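## Beds, bedspreads and the back bedroom

2023-07-06

A good many of you wrote back after the last newsletter, when I mentioned in passing that I had spent a whole morning making up beds and enjoyed it, and asked for more on the subject. I had thought it was the dullest paragraph in the issue! So I am giving it a proper page this time, and those who would rather read about the raspberries will find them further on, after Alvar's piece.

For anyone new to the list, Sirkberg is the old house at the top of the lane, and we let the rooms out by the week from spring until the end of August. The beds are all different heights and widths, having come to us from sales and aunts and, in one case, from a school that was closing, and so the bedding is different too. I did once think about buying everything in plain white and having done with it. Embla Kvam, who was helping me with the linen at the time, went quite quiet when I said so, and then asked what was to become of the flowered ones. I hadn't an answer, and we kept them.

The way I make up a bed now is mostly the way Embla showed me. I open the window first, even in rain if it isn't blowing in, and strip everything down to the mattress and leave it like that while I go and do something else. Half an hour is good, a whole morning is better. Then the bottom sheet, pulled tight from the foot end, because if you start at the head you always finish with a ridge where people's knees go. I do the corners by hand and have never got on with elastic. Pillowcases go on inside out over the arms, so to speak — you put your hands into the far corners, take hold of the pillow and shake the case down over it — and I do those standing at the end of the bed with the radio on.

The bedspread is the part I take most time over. A printed one will show you at once if it has gone on crooked, as the rows of flowers run off towards one side and you see it every time you pass the door. Lovisa Backlund's method is to fold it in half lengthways on the floor of the landing, carry it in over her arm, lay the fold along the middle of the bed and open it out. Mine is to throw it and then walk round and round tugging. Hers is quicker and I do recommend it. Neither of us irons them. You get a few creases from the cupboard and they mostly drop out by evening, or else somebody sits down to take their shoes off and puts in new ones.

Several people asked about washing, so I rang Njål Grønli, who looked after the laundry at the Sjöberg guest house for years before he retired down here. He is all for cool water and a long line. Cotton prints should go in on their own the first few times, he says, and anything with a strong pink or red in it should stay on its own for longer than you would think, especially if it is quilted, as the colour hides in the stitching and comes out when you have stopped worrying about it. He hangs quilts over two lines with a gap between them so that the air can get up the middle, and turns them at dinner time. He also told me a long story about a ferry and a bag of hand towels which I have promised not to print.

A folded quilt on top of the bedspread is what I like best in a guest room. It needn't match. Visitors from the south are cold in July and visitors from the north throw everything off, and if the quilt is lying there on the bed they can please themselves without coming to find me in the kitchen at eleven at night. I used to put the spares on the top shelf of the wardrobe and people would go a whole week without looking up.

I fold them in three lengthways and then over and over into a fat bundle, and put it up at the head end.
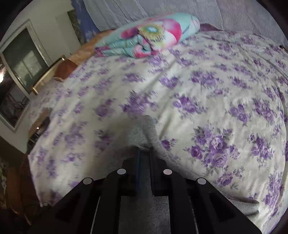 Dae-han Do wrote from Suseo to say that his mother folds hers the other way about, with the pattern on the inside so that it doesn't fade, and I can see the sense in that if your window gets the afternoon sun. I couldn't bring myself to do it with a really bright one, though. Turquoise and big pink flowers want to be looked at, and I am very fond of that sort of thing next to a paler, old-fashioned rose print, purple ones on cream especially. Lovisa thinks it is a bit much. We have agreed to differ, and I have noticed she still asks for the pink quilt when she stays over!

On curtains I will be brief, as I am running over my page already. Lace nets do very well in a bedroom if there is a proper curtain beside them to draw at night. They like a soak before a wash, and I hang mine back up damp so that they pull themselves straight.

Now for the practical part. The linen swap will be in the long room at Nedia again in August, and Alvar Sjögren is keeping the list. Sheets, pillowcases, bedspreads, quilts, nets and odd lengths of curtain are all welcome, clean and dry please, with the size pinned to them on a bit of paper if you know it. Last summer 47 of you came and there was a queue for the single sheets, so if you have singles to spare do bring them. We are rather well off for tablecloths. Tea and buns are 28 kronor as before, and there will be a table for mending if anyone would like to sit and do some. Embla is bringing her button tins.

If you can't come but have something to pass on, leave it in the porch here at any time of day. Put it on the bench and not on the floor, as the cat has views about blankets.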